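Stougaard's Tabletop Kit, One Year In: Questions for Kiros Birhane

Kiros Birhane has run integration at Stougaard since the company was a reseller of used light-duty arms. The firm now sells one product of its own, Cemness, a tabletop manipulation kit aimed at teaching labs and small research groups. A revised version ships in September. We spoke by phone for most of a morning, chiefly about what changed and what did not.

The kit does not include an arm. Buyers supply one, and Stougaard supplies the tool, the work surface, the block set, the printed markers and a software layer called Fallia that sits between the arm controller and whatever policy the customer wants to run.

"People ask why there is no arm in the box," Birhane said. "Most of our customers own one already, and it sits under a cover for half the year. What they lack is a task that behaves the same way on Monday's setup as on the next person's setup."

The first release was sold with a parallel gripper. It was dropped after 4 months. Grasping generated most of the support load, and very little of it concerned Stougaard's parts. The replacement is a single rigid finger on the wrist flange, used for pushing.

"Pushing is a harder problem to model and an easier one to keep running," he said. "The tool has no moving parts. You bolt it on, you measure the tip offset, you enter one number. If a student drives it into the board, you inspect the tip and go on."

He is less relaxed about the board itself. The early units used a coated panel, and two labs reported that blocks slid farther at one end than at the other. The current surface is wood.

"Friction on wood varies along the grain and across it. We publish a figure for each direction and we tell people not to wax it. One group waxed it."

The block set comes in four colors and several shapes, and the shapes were argued over internally. Cubes and cylinders were easy to agree on. The star was Birhane's addition. Its concave sides catch the finger in ways a cylinder does not, and a controller tuned on round parts tends to show its limits there quickly. Replacement blocks are sold singly, a change from the first year, when a customer who lost one had to buy the full set.

The routine Stougaard recommends for a first day is sorting by color. The operator scatters the blocks, and the arm is asked to bring each color together in its own part of the board. Fallia logs the tip position and the block poses for every push.
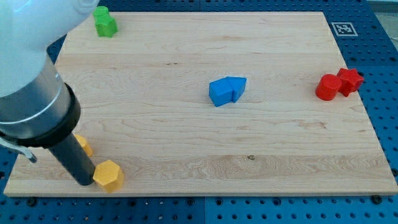

Color grouping on the wooden board, with the pushing finger beside the yellow blocks.

Setup time was the other complaint about the first release. Birhane puts the present figure at some 45 minutes for a lab with a working arm and a perforated table, most of it spent on camera calibration. The marker has to stay flat and fixed. "Tape is acceptable. Tape that has been lifted and put back is not," he said.

I asked about Oline, the hosted service that stores runs and replays them against a new controller. It is optional, and 39 labs have signed up. Accounts are limited to 100 stored sessions, a limit he described as a billing decision with no technical basis. Local logging has no cap and uses the same file layout, so a lab can leave the service without converting anything.

There are gaps. The software assumes a flat surface and one tool. It does not handle stacked blocks, and a block that leaves the board has to be put back by hand before the run resumes. Birhane said edge recovery has been requested more than any other feature and is not in the September release.

"We had a version of it in testing," he said. "It recovered the block about as often as it pushed the next one off. I would rather ship a pause and a message on the screen."

Existing customers can move to the new release without buying hardware, provided they have the wooden board. Owners of the coated panel can exchange it and pay shipping – the old mounting bolts fit.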